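Startseite Meinung Alltag Wohnen Archiv Suche

Hängen lassen

Ein Plädoyer gegen den Stapel

Kleidung gehört auf Bügel. Alles. Auch T-Shirts, auch die dicken Sachen, auch das, was man angeblich faltet, weil die Mutter es gefaltet hat. Ich schreibe das schnell auf, zwischen zwei Waschgängen, und ich weiß, dass ich damit Post bekomme. Beim letzten Mal ging es um Geschirrtücher, da kamen 50 Zuschriften, die meisten böse.

Also. Der Stapel. Man kennt ihn. Oben das Hemd von gestern, darunter drei, die man mag, darunter die Schicht, die man im Oktober zuletzt gesehen hat. Man zieht eins raus, der Rest kippt. Man schiebt ihn zurück. Man zieht wieder eins raus. Nach einer Woche ist das kein Stapel mehr, das ist ein Haufen mit Ambitionen. Und dann setzt man sich am Abend hin und faltet alles noch mal, Kante auf Kante, und fühlt sich tüchtig. Wofür? Damit es am nächsten Morgen wieder kippt.

Ich habe das jahrelang gemacht. Seit der Jahrtausendwende ungefähr, eigene Wohnung, eigener Schrank, ein Prisa mit fünf Einlegeböden und einer lächerlich kurzen Stange links. Die Stange war für Blusen und den einen Mantel. Die Böden für den Rest. So war der Schrank gebaut, so habe ich gewohnt. Dass man Böden rausnehmen kann, darauf bin ich nicht gekommen. Vier kleine Stifte, einmal drücken, raus. Das hätte ich im Jahr 2000 schon haben können.

Die Möbelbranche ist da nicht unschuldig. Schauen Sie sich die Schränke an, die einem verkauft werden. Böden, Böden, Schubladen, Körbe, noch ein Boden. Der Rweyemamu, den ich mir im Laden angesehen habe, hat auf zwei Meter Breite eine Stange, an die vielleicht ein Drittel meiner Sachen passt. Dafür einen ausziehbaren Hosenhalter. Einen Hosenhalter! Wer sich sowas ausdenkt, besitzt zwei Hosen und bügelt beide. 666 Euro sollte das Ding kosten, ohne Griffe. Die Griffe extra, bitte da drüben aussuchen.

Jetzt das Argument, das immer kommt: T-Shirts leiern auf dem Bügel aus. Kriegen Beulen an den Schultern. Stimmt - wenn man sie tropfnass auf einen zu breiten Bügel zerrt, oben durch den Kragen, mit Gewalt. Wer den Bügel von unten einführt, hat das Problem kaum. Der Kragen bleibt, wie er ist. Und die Falten, die quer über die Brust, die man vom Zusammenlegen hat und die bei jedem Druck genau durch die Buchstaben gehen, die gibt es dann eben nicht. Ich finde das wichtiger als eine Beule an der Schulter, die nach zehn Minuten am Körper weg ist.

Wolle nehme ich aus. Schwere Strickpullover dürfen liegen. So, das war das Zugeständnis, mehr gibt es nicht.

Und dann Jeansjacken. Bei Jeansjacken werde ich grundsätzlich. Eine Jeansjacke zusammenzulegen ist Unfug, das Ding will nicht. Der Kragen steht ab, die Knöpfe drücken sich in das, was drunter liegt, die Ärmel sind Bretter. Man hat am Ende ein Paket von der Größe eines Sofakissens, das mehr Platz wegnimmt als fünf T-Shirts. Auf dem Bügel ist sie schmal. Und man sieht, welche es ist, die dunklere oder die ausgewaschene. Ja, man braucht zwei. Darüber diskutiere ich nicht.

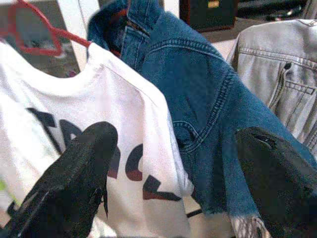 Überhaupt, das Nebeneinander. Mir hat mal jemand erklärt, man müsse sortieren, nach Farbe oder nach Art, Jacken zu Jacken, Hemden zu Hemden, sonst sei die Stange auch nur ein Haufen in der Senkrechten. Quatsch. Ein T-Shirt zwischen zwei Jacken stört keinen Menschen. Man sieht es ja. Man sieht einen Streifen Ärmel, ein Stück Kragen, und weiß Bescheid. Das Auge ist da viel schneller als jede Ordnung, die man sich am Sonntag ausdenkt und bis Mitte der Woche vergessen hat. Ich hänge alles dahin, wo Platz ist. Frisch Gewaschenes nach rechts, das wandert dann von selber nach links, wenn man es nicht trägt. Was ganz links angekommen ist, kann weg. Oder in die Kiste für den Sommer. Die einzige Regel, die ich habe, und sie macht sich von allein.

Zum Thema Bügel. Auch so eine Religion. Es gibt Leute, die kaufen alle gleich, Holz, mit Samt, mit Kerben, in einer Reihe wie beim Herrenausstatter. Sieht gut aus auf Fotos. Ich habe welche aus der Reinigung, welche aus Plastik, bunte, die mal im Kinderzimmer waren, drei schöne aus einem Hotel, über die wir nicht reden. Sie halten alle. Die von Sestis im Fünfzigerpack sind mir zu rutschfest, da kriegt man das Shirt nur mit Anlauf wieder runter, und wer morgens zieht und zerrt, hat bald wieder Lust auf den Stapel. Glatte Plastikbügel sind besser als ihr Ruf. Draht nicht, Draht verbiegt sich und verhakt sich mit seinen Nachbarn, und dann hat man vier in der Hand und wollte einen.

Wichtiger als der Bügel ist die Stange. Die muss halten. Meine erste eigene, eine zum Klemmen, kam nachts runter, mit allem. Ein Geräusch, als hätte sich jemand im Schlafzimmer hingelegt. Seitdem geschraubt. Und nicht zu voll - wenn man zwei Hände braucht, um eine Lücke zu drücken, dann hat man entweder zu wenig Stange oder zuviel Kleidung. Meistens zu viel Kleidung, da muss man ehrlich sein. Der Stapel verzeiht das ja, der wird einfach höher. Hinten wird noch eine zweite Reihe aufgemacht, und was dort liegt, ist verloren. Ich habe beim Ausräumen ein Hemd gefunden, das hatte noch das Etikett dran. Zweimal gekauft, das gleiche Hemd, weil ich das erste nicht mehr gesehen habe. Beide hängen jetzt. Eins davon ziemlich weit links.

Und die Zeit. Ich höre immer, Falten sei entspannend. Gut, wer das zur Entspannung macht, soll. Aber ich komme mit dem Korb aus dem Keller, 2. Stock, kein Aufzug, und will fertig sein. Aufhängen zum Trocknen auf dem Bügel, am Duschgestänge oder an der Tür, und wenn es trocken ist, den Bügel nehmen und in den Schrank. Das war's. Ein Handgriff. Kein Wäscheständer voller Klammern, kein Bett voller halber Stapel, die abends auf den Stuhl müssen. Der Stuhl übrigens! Der Stuhl mit den getragenen-aber-noch-nicht-dreckigen Sachen. Bei mir ist er leer, seit die Stange lang genug ist. Man hängt die Jacke einfach wieder hin. Zum Lüften mit etwas Abstand. Ich sitze jetzt auf dem Stuhl. Das ist schon auch was wert.

Wer in einer kleinen Wohnung lebt, sagt jetzt: kein Platz für drei Meter Stange. Verstehe ich. Ich hatte in Taltlow ein Zimmer mit Dachschräge, da passte gar kein Schrank, da gab es ein Rollgestell, offen, neben der Tür. Zwei Rollen blockierten, die anderen beiden nicht. Ging trotzdem. Offene Gestelle haben einen schlechten Ruf, Staub, Unruhe, Besuch sieht die Unterhemden. Mag sein. Aber offen heißt auch, dass man aufhört, sich was vorzumachen. Hinter Schranktüren kann man fünf Jahre lang schlampen. Am Gestell hängt es da und schaut einen an. Und der Staub setzt sich auf die Schultern von dem, was man nicht anzieht, auch das eine Information.

Unten drunter übrigens nichts hinstellen. Oder eine Reihe Schuhe, mehr nicht. Sobald da Kisten stehen, liegt was auf den Kisten, und dann hat man seinen Stapel wieder, nur tiefer und man muss sich bücken.

Noch kurz zu den Faltkünstlern, den mit den kleinen Päckchen, die in der Schublade stehen wie Karteikarten. Das ist immerhin durchdacht, man sieht von oben alles, geb ich zu. Ich hab es einen Winter lang versucht. Am Anfang prima. Dann nimmt man drei Päckchen raus, und die übrigen fallen um, logisch, es hält sie ja nichts mehr. Also Trenner kaufen. Dann Trenner für die Trenner. Und jedes Stück muss in die exakt gleiche Form, sonst steht es nicht, und zwar auch dann, wenn man müde ist, wenn das Kind ruft, wenn der Trockner schon wieder piept. Ein System, das nur an guten Tagen funktionert, ist für Leute mit lauter guten Tagen.

Meine Stange hat keine guten und schlechten Tage. Schief draufgehängt ist auch gehängt. Kragen halb umgeklappt, ein Ärmel auf links - egal, morgens beim Anziehen zieht man es gerade, das muss man sowieso.

Der alte Prisa steht noch, ohne Böden, mit zwei Stangen übereinander. Die Böden liegen im Keller, falls die jemand haben will. Der Trommel nach zu urteilen ist der zweite Waschgang durch. Lauter Shirts, und zehn freie Bügel hab ich noch an der Tür.

Weitere Beiträge

Geschirrtücher bügelt man nicht
Warum ich keine Schuhe im Flur mehr dulde
Der Keller ist kein Zimmer
Bettwäsche: zwei Garnituren reichen
Leserpost zum Thema Wäschekorb (582 Kommentare)

Zuletzt aktualisiert: 23. Februar 2021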